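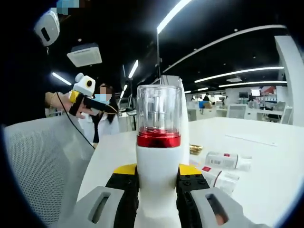
Ticket: Engraved photo comes out washed out on round ornaments
Product: Drodora personalized ornaments, order tool
Status: Open, waiting on seller
Opened by: Lamai Mahawong

First message

I ordered 18 round wooden ornaments with a family photo on each, through the Prarnar shop page. On 10 of them the faces are so pale you can't tell my aunt from my grandfather. The other eight, same photo, same order, look fine. Your preview showed a sharp picture for all of them. What went wrong?

Reply from support, 9:40 a.m.

Thank you for getting in touch. Pale engraving is nearly always caused by a low-quality upload. Please send the photo again at 600 dpi and we will take a look.

Lamai, 10:15 a.m.

I don't buy that. One file went in once. If the file was bad, all of them should be bad. I've attached the original again anyway. It was scanned at 600 dpi the first time.

Reply from support, 1:05 p.m.

We checked the file and it is fine. Wood is a natural material and some variation in tone is to be expected. Could you try wiping one with a dry cloth to remove any dust left from engraving?

Lamai, 1:50 p.m.

Wiped two. No change. I also sorted them by the sticker on the back of the packet. Every pale one says Rarnesari and every good one says Luangrath. If those are two workshops, or two batches of wood, that looks like your answer, and it has little to do with "natural variation."

Internal note, moved to second line

Customer is right about the stickers. They are wood suppliers. Luangrath blanks come bare. Rarnesari blanks may have a sealer coat, which would explain a weak burn at the standard power setting. Not confirmed. Asked the workshop to run 5 test pieces from each at the same setting.

Reply from support, 4:30 p.m.

We are testing both kinds of wood and can offer replacements for the pale pieces, or a partial refund.

Lamai, 4:45 p.m.

Replacements, on the Luangrath wood, please. And send me a photo of a finished one before you ship. I've already seen how much the preview is worth.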